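Section 4: Setting up and running the mug task

Vastinby Robotics Club handbook
Section last revised 1/11/19 by Dagný Lykkegaard

Read section 3 first. If Zerex does not start on your machine, nothing in this section will help you.

The mug task is the first one new members try, and the one most often reported as finished when it isn't. The Brulville entry form asks for a success rate over 1,000 attempts. Last February two of our groups wrote down a number over 90 per cent and neither of them could repeat it a week later. The steps below are longer than they used to be as a result. Please don't skip the checking steps to get to the part where the arm moves.

4.1 Before you start

You will need:

A club login for the machines in the computer room
Zerex, the version on the shared drive (do not update it yourself)
The scene folder called Leung
Your group's copy of the controller, with your group name in the file name
A paper log sheet from the tray by the door

The Leung folder holds the kitchen scene and everything that sits on the counter. It was put together by Deok-su Hyun, and questions about the objects should go to him. It takes 13 minutes to load on the older machines. There is no progress bar. Leave it alone until the counter appears.

Caution: Keep your own copy of the controller outside the Leung folder. The folder is overwritten from the shared drive every night and we cannot get your file back.

4.2 Loading the scene

1. Log in and open Zerex.

2. Choose Open Scene and pick Leung. Do not pick Leung_old. It has a different counter height and every number in this section will be wrong for it.

3. Wait for the scene to load.

4. Set the seed to 245. This puts the objects in the club's standard layout, which everyone uses for the first run.

5. Set the speed to Real Time. There is a faster setting and it is tempting. Some of our controllers behave differently on it and we don't yet know why, so treat any result from the fast setting as a rumour.

6. Press Reset once. The arm should go to its start pose, folded up and well clear of the counter.

If the arm starts with its fingers below the worktop, close the scene and load it again. Pressing Reset a second time hides the fault without clearing it.

Note: The menus offer a setting called Smart Layout, which claims to arrange the objects so as to give a fair test. We have seen no evidence that it does anything of the kind. Leave it off.

4.3 Checking the camera view

The view you get on loading looks along the counter at a slant. It is pleasant to look at and poor for judging distance. Nearly every argument about whether the fingers were in the mug has been held in front of this view.

1. Press V to step through the views until you reach Counter Slant.

2. Check that the mug's opening can be seen. The lettuce may hide a bit of the lower part of the mug. That is normal for the standard layout.

3. Press V again to reach Top Down, and check that the mug is inside the dotted reach line.

4. Go back to Counter Slant before running.

Saved stills must be taken from Counter Slant so that they can be compared between groups. Your judgement of the grasp must come from the contact readout, described in 4.5.

4.4 Moving to the approach point

The approach point is where the gripper waits above the mug before it goes down. Most failures we have traced began with a bad approach point, including several that were blamed on the gripper for weeks.

1. Load your controller from the File menu.

2. Choose Step Mode. The controller will now stop after each stage and wait for you to press Enter.

3. Press Enter. The arm unfolds and swings over the counter.

4. Press Enter. The gripper turns until the fingers point straight down.

5. Press Enter. The gripper moves across until it is over the mug, then lowers to the rim and stops.

6. Compare your screen with Figure 4.
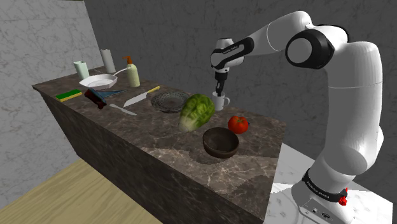
Figure 4. Approach stage in the Leung kitchen, Counter Slant view: fingers pointing down, tips over the mug's opening.

From this angle the tips seem to be at the rim or just inside it, and you can't settle which by looking. Sofia Barreto and Mei-kuen Chuang spent most of a meeting on it and came to opposite answers. Write "at rim, see readout" on the log sheet and carry on.

What you can check by eye is whether the wrist is upright. If the fingers lean at all, the approach is wrong and you should stop and correct it, even if your controller goes on to manage the grasp. A leaning approach that works with this seed has never yet worked with the next one.

Look as well at the handle. In the standard layout it faces right. If it faces any other way you have the wrong seed, and you should go back to 4.2.

7. Open the Pose panel and copy the gripper height on to the log sheet. Copy all the digits. Rounded heights cannot be used for comparison.

8. Press Save Still. Name the file with your group name and the word approach.

Caution: Do not drag the gripper with the mouse to tidy up its position. Zerex allows it, and does not mark the run as altered. We only found out that one group had been doing this because their heights were the same to the last digit every time.

4.5 The grasp and the contact readout

1. Open the Contact panel. There is one row for each finger.

2. Press Enter. The gripper goes down to grasp height and closes.

3. Read both rows. A grasp is counted only if both rows show the word mug for the whole of the hold.

4. Press Enter. The arm lifts.

5. Read both rows again at the top of the lift.

6. Write both readings down before you press anything else, whatever they say.

If one row says mug and the other says none, the mug is being pushed or hooked. It can rise a fair way like this and look very convincing. Log it as a fail.

If one row says lettuce, the approach came in from the wrong side. Log it as a fail and write the word lettuce in the notes column. We are keeping a tally of these. It is one of the few numbers the club has that I would defend in front of a judge.

If a row says tomato or bowl, call someone over. Those are in the other direction from anything your arm should be doing and the controller probably has left and right swapped.

Note: Zerex shows a green tick when it thinks the task has been done. The tick is worked out from the height of the mug alone. It comes up for a hooked mug, and once came up for a mug that had been knocked into the air. Ignore it. Do not put it on slides.

4.6 Leaving the other objects alone

There is a lot on the counter besides the mug: food, a glass dish, knives, a frying pan, a sponge, a soap bottle, paper towels. New members ask whether these can be removed. They can, and then you have a different and much easier task, and your result does not count towards Brulville.

The knives in particular are there to be avoided. Under club rules any contact between the arm and a knife ends the run, even if the mug is picked up. Zerex does not do this for you. You have to look in the Events list afterwards.

1. Open Events.

2. Type knife in the filter box.

3. If anything is listed, log the run as a fail.

4. Clear the filter. It stays on for the next person otherwise, and they will think they had a quiet run.

4.7 Running the full set

Do not begin the full set until three Step Mode runs in a row have passed everything above.

1. Turn off Step Mode.

2. Set Attempts to 1,000.

3. Set Seed to Advance, so that the layout changes on each attempt. A full set on one seed measures one thing a great many times and we won't accept it.

4. Tick Keep Contact Log. It is off to begin with, for no reason the makers have been able to give us.

5. Write your start time on the log sheet, put the sheet on the keyboard and leave the machine running.

6. When it has finished, run the club script count_grasps on the contact log. Use the figure it gives you. Do not use the percentage on the Zerex results page.

The two figures usually differ. The Zerex one is usually higher. If they agree, have another member run the script on their own login before you tell anyone.

Caution: If the set stops part way, it must be started again from the beginning. Joining two part sets together was allowed once and led to the second February result mentioned at the top of this section.

4.8 What the result does and does not tell you

A good full set shows that your controller can pick up this mug in this simulated kitchen. It tells you very little about a real arm. Simulated mugs have no wet handles, and simulated joints have no play unless you put it in. Zdeňka Ondrejka has a list of settings that add some of this back, and groups aiming for Brulville should ask her for it once their plain result has been checked. Expect your figure to drop. If it doesn't drop, check that the settings were saved.

Hand in the log sheet, the approach still and the contact log together. Sheets handed in without a contact log go back in the tray.

Section 5 covers the sponge task.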